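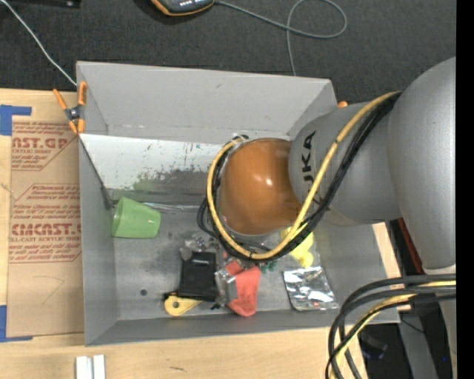
Fig. 1. The sorting bin on the bench, mixed small items inside.

Mixed Small Items: Sorting Trays for the Rakwood Reuse Shop
Project report, April
Group: Severin Egger, Tineke Visser, Till Petersen
Supervisor: Henk De Smet

1. Background

Rakwood gets donations in bags and boxes. Big stuff is easy. The problem is what ends up at the bottom: cups, lids, key tags, little cases, toys, foil wrappers. Right now it all goes into one deep crate and people dig. Slow, and things get scratched. Our question was whether a shallow tray with sloped walls makes the digging part quicker, and what sort of items still cause trouble.

2. The bin

Gray sheet metal, open top, flared sides. Sits on a light wooden tabletop with brown cardboard under it. We clamped the upper left corner with an orange spring clamp, to the cardboard. Floor has darker worn patches and one small round hole near the lower left. The bin came second hand from Dewulf (thanks to Thijs Dewulf for letting us keep it past the deadline).

Sloped walls were the main reason we picked it. Items slide back to the middle if you push them up the side. Downside, gray floor and gray walls, so anything shiny or dark is harder to pick out. See section 4.

3. Items and method

Items came out of one donation crate, 251 in total after we threw out the broken ones. Three sorters, one per group member. Each sorter emptied a scoop into the bin and moved the items to labeled boxes: kitchen, toys, small cases and pouches, tags and keys, trash. Timed with a phone. Same again with the deep crate to compare.

The mix in Fig. 1 is pretty typical. Light green plastic cup on its side, a black rectangular thing like a small box or pouch with a white label strip on top, yellow plastic piece shaped like a tag or key fob, crumpled silver foil. Also the red-orange soft one, which could be a rubber toy or a cloth, so toys or kitchen depending who you ask.

4. Results

Total sorting time for the full set, all sorters added up, was 993 seconds with the shallow bin. The deep crate took longer for every sorter, but Till's crate time was lost when the phone died so we can't give a proper total for that one. Should of written it down on paper.

Items put in the wrong box: 18. Most of these were soft things where you can't tell toy from cloth at a glance. A few pouches went in with kitchen. Foil was never put in the wrong box but it got missed on the first pass, gray on gray.

Cups are annoying in a different way. They roll, and small peices end up inside them. We started picking cups out first and tipping them over the bin, which helped.

5. Problems

Cardboard shifted before we added the clamp. Hole in the floor is small but a bead could go through it, tape it next time. Only one crate of donations, so other crates may be different. Categories should have been agreed on before starting, not after.

6. Next steps

Try a plain white liner on the floor of the bin. Add a "not sure" box. Tineke wants to repeat the timing with people from the shop who sort every week, Henk De Smet said he would ask Rakwood for a morning slot.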